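We got to the Lanville open day at 2, after a slow drive up from Horport, and the car park was already chockers. Parking was 50 cents, bless them!

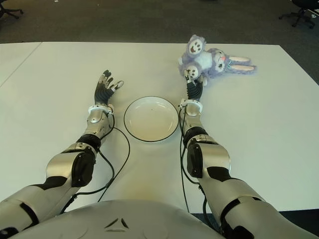

Amber wanted the pottery kilns first, so off we went (40 steps up, my poor knees). The glaze colours were gorgeous, especially the greens.

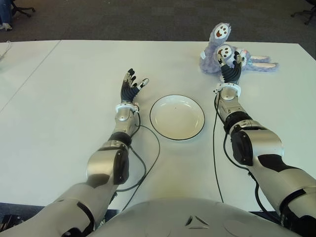
Colin found the sausage sizzle, of course, and I came home with a jar of Stonness plum jam and a very wonky mug.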